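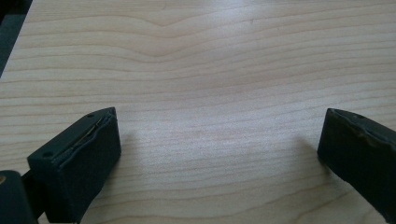
Coffee Stains, Stale Lids and White Rings: Everything I Do About Them

Posted Feb 7, 2020 by Nimal Munshi
Filed under: Kitchen, Cleaning, Wood Care

I drink a lot of coffee and my wife drinks even more tea, so between us we've stained just about every surface and container in the house. I started keeping a list on the inside of a cabinet door of what got which stain out, and the door is now full! So I'm typing it up, with the mistakes left in. Most of it takes baking soda, dish soap, white vinegar and a bit of patience, and you probably have the first three in the house already.

One safety thing before we start. Never mix vinegar with bleach, and don't use one right after the other in the same sink either. The fumes are dangerous. I don't use bleach for any of this.

Brown rings inside mugs

Tea and coffee leave tannins behind, and they build up so slowly that you don't notice until you put a new mug next to an old one. Put a teaspoon of baking soda in the mug, add just enough water to make a paste, and rub it around with a damp cloth or your fingers. For ordinary glazed mugs it's almost silly how fast this goes. Rinse well and you're done.

For the really old ones, fill the mug with hot water, stir in a tablespoon of baking soda and leave it overnight. In the morning most of the brown wipes off with a soft sponge.

Please skip the steel wool. I used it on a set of cream mugs years ago and they've picked up stains twice as fast ever since — all those tiny scratches give the coffee somewhere to sit. And if you see gray pencil-like lines in a mug, those are usually metal marks from spoons. Baking soda helps a little, but a cleanser with oxalic acid in it does a much better job. Read the label, wear gloves, rinse like crazy.

Gold trim or hand-painted mugs get dish soap and a soft cloth only. No soaking, no powders.

Thermoses and travel cups

This is the section I get the most mail about. The trouble with an insulated cup is that you can't get your hand in, so you need something that does the work by itself.

My method: two tablespoons of baking soda in the empty cup, then a splash of hot water to make it slosh, then fill to the top with more hot water. Leave the lid off! Warm water and soda can build up a bit of pressure in a sealed bottle, and so can anything fizzy. Give it a few hours, pour it out, and run a bottle brush around the bottom where the wall meets the base.

If there's still a film, try uncooked rice. A small handful, some warm water, a drop of dish soap, then swirl hard with your palm over the top. It scrubs the bottom corner better than any brush I own. Ákos Vincze wrote in to say he uses crushed eggshells the same way, and I tried it, and yes, they work. Rice is a lot easier to rinse out, though.

Dry the cup upside down but tilted, with one edge propped on a spoon handle so air can get in. A cup standing flat on its rim on a tray stays damp inside for ages.

Lids, where the smell really lives

If your clean cup still smells like last week's latte, it's the lid. It's nearly always the lid. Old milk gets under the gasket and stays there through any number of washes.

1. Take the gasket out. A wooden toothpick or the rounded end of a teaspoon will lift it. Don't use a knife, which will nick the silicone and then you've got a leak.

2. Soak the gasket and the lid separately in warm water with a good squirt of dish soap for 20 minutes.

3. Go around the groove with an old toothbrush. Then go around it again and look at the bristles. (You'll be horrified. I was.)

4. If there's still a smell, soak everything in one part white vinegar to three parts water for another 20 minutes, then rinse.

5. Let all the parts dry completely before you put them back together. I leave mine out overnight. 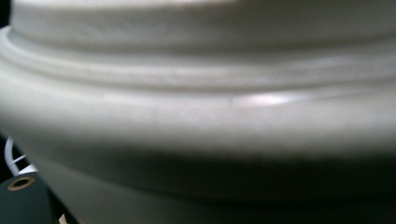 Cloudy plastic and tomato-colored containers

While we're on the subject of plastic. The orange tint that spaghetti sauce leaves is oily, so water alone won't touch it. Wipe the container with a paper towel and a few drops of cooking oil first, then wash it with dish soap and hot water. After that, put it on a sunny windowsill for a day or two. Sunlight fades the color beautifully, and I've rescued containers in June that I'd given up on all winter.

Better still, rinse tomato dishes in cold water right after the meal. Hot water first seems to set the color.

Cloudiness is a different problem. If it's mineral film, a wipe with diluted vinegar clears it right up. If it's fine scratching from the dishwasher, it's there for good, and that container can go and hold screws in the garage.

Giving cups a home that isn't the sink

I've come around to open wire baskets in a big way. Cups and lids dry so much better with air on all sides, and you can carry the whole lot to the table in one trip. A solid bin collects a puddle in the bottom, and then everything in it smells like a puddle.

A few things I've learned about wire baskets:

Put something flat in the bottom if the mesh is wide, or short cups will lean and small lids will get wedged. A thin cutting mat trimmed to size does nicely, and you can wash it.

Check the coating at the welds before you buy. That's where rust begins. If you find a chip, dry the spot, sand it lightly and dab on some appliance enamel.

Wash the basket itself once in a while. A dish brush and soapy water, outside if the weather is kind, then a good shake. Grease and dust on wire turn into a sticky fur that will take you an afternoon if you leave it a year.

Stick-on felt pads under the feet will save your table. Replace them when they get gritty, since a dirty pad scratches just like sandpaper.

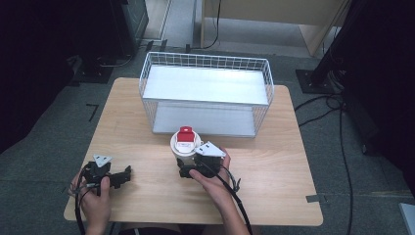

White wire basket on a light wood table, with a red-topped cup in front.

Use the height, too. A tall basket with only one layer of cups in it is wasting half of its room, and a flat shelf partway up fixes that. Keep the heavy mugs low and the lids on top. My sister stands her lids on edge in a letter rack from Furo, and I'm jealous of how tidy it looks.

White rings on a wood table

Now my favorite, the one that makes people gasp. A white ring from a hot cup is usually moisture caught in the finish, and the wood underneath is fine. That means you can often get it out without sanding a thing!

Start gentle. Let the table sit for a day, as fresh rings sometimes fade by themselves. Then lay a clean, dry cotton dish towel over the mark and run a warm iron across it on the lowest setting, no steam, for a few seconds at a time. Lift the towel and look after every pass. When it works, the ring just melts away. Keep the iron moving and don't get greedy with the heat, or you'll soften the finish and print the weave of the towel into it.

If the iron idea makes you nervous, a hair dryer on low, held a hand's width away, does the same thing more slowly. And then there's the old mayonnaise trick: a dab on the ring, left for a couple of hours, wiped off with a soft cloth. It's the oil that helps, so plain petroleum jelly does it too and smells a whole lot better. Leave the jelly on overnight.

Whichever one you pick, test it on the underside or at a back corner. I know everyone says so. I skipped it once on a little Szalai side table with a wax finish, and I had to strip and rewax the entire top.
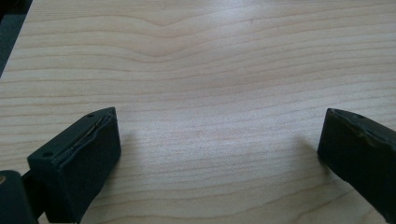
Wax is the finish to be most careful with, as it softens at a pretty low heat. To find out what you've got, rub a drop of mineral spirits on a hidden spot with a white cloth, with the window open. If the cloth comes up yellowish and the spot goes dull, there's wax on there. A modern lacquered or varnished top won't react at all.

Dark rings are another story. Black or dark gray means water has gone through the finish and reached the wood, and no amount of mayonnaise is going to help. Those need sanding or a wood bleach, and on a thin veneer I'd take it to somebody who does it for a living. You can sand through veneer in a heartbeat.

Everyday wiping

Wring the cloth out until it's barely damp, wipe with the grain, then go over it with a dry one. A drop of dish soap in a bowl of lukewarm water is plenty. I stopped using spray polish on the dining table years ago and it looks better now — no more hazy patches, no more fingerprints that come back five minutes after you've buffed them out.

Crumbs before cloth, always. Brush them off dry first, or you'll drag them across the finish.

Sticky dots of juice or jam soften if you lay a damp cloth over them for a minute or two. For dried candle wax, hold an ice cube in a plastic bag against the drip, then push the wax off with an old plastic card.

Coasters that don't stick

Cork is my pick. Smooth stone and glass coasters cling to a wet cup, come up with it, and then drop on the table from a height. If you love your stone ones, sprinkle a tiny pinch of salt on top and they'll let go. Look underneath as well: some rubber feet leave marks on a lacquered finish over time, and felt doesn't.

Next month I'm tackling cutting boards and the eternal onion smell. If you have a trick for that, send it over, I'll try every single one.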